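A dispensary with the kettle on

The bell over the door at Firley's pharmacy in Nendcombe goes so often in the first hour that Jadwiga Adamczyk has stopped hearing it. She took over as lead pharmacist four years ago, and if you want to see someone light up, ask her about blister packs.

"I love them! I really do," she says, sliding a finished tray across the bench. "Somebody comes in with a carrier bag full of boxes, half of them out of date, and goes home with one card that says morning, lunch, tea, bed. You can see their shoulders drop."

The shop makes up weekly packs for 170 people in Nendcombe and the villages out towards Clikthorpe. When she arrived it was 80, all done by one person in a back room with the radio on. Now there are two of them at it most afternoons, and every tray is checked by a second pair of eyes before the seal goes down.

That second pair often belongs to Nimal Ranasinghe, a technician who came to pharmacy at 41 after years driving a bread van. He still knows every lane in the district, so he also plans the delivery round.

"Clikthorpe first, always, before the school traffic," he says. "Then the farms. Mrs Sikora at the top of the hill likes hers before eleven, and I like her shortbread, so that works for both of us."

I rang Felicja Sikora to check this and she confirmed the shortbread. She has been on a weekly pack since her heart operation. "I was taking the water tablet at night," she told me. "At night! I was up and down like a yo-yo. Jadwiga looked at my list and moved it to breakfast after a word with the surgery. I'd put up with it for a year."

Conversations like that are Adamczyk's favourite part of the job. The shop sends out 3,000 items in a busy month, and she would still like ten minutes with anyone starting something new. A small consulting room went in last August where the perfume shelves used to be, and people have taken to it. They ask about inhalers mostly, and about whether they can have a glass of wine.

"Bring the inhaler with you, that's all I ask," she says. "Show me how you use it. I've met people who've had one for twenty years and are spraying the back of their teeth."

She has plans, naturally. Blood pressure checks on the late evening, a proper talk for carers in the church hall, and a leaflet in large print that doesn't read like a tax form. Weronika Czarnecka, the trainee, is writing that one and is on her fifth draft.

"She keeps crossing out my long words," Czarnecka says. "I had 'discontinue' in there. It says 'stop' now."
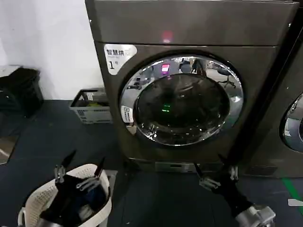
Asking for a weekly pack

Adamczyk's advice is to start with a chat at the counter, with your repeat slip in your hand. Packs don't suit everyone, and some tablets have to stay in their own box, so she goes through the list first. Allow a week for the first one. If your doctor changes a dose, ring the shop the same day and keep the old card to hand back.

"And come in the afternoon if you can," she adds. "Mornings are bedlam."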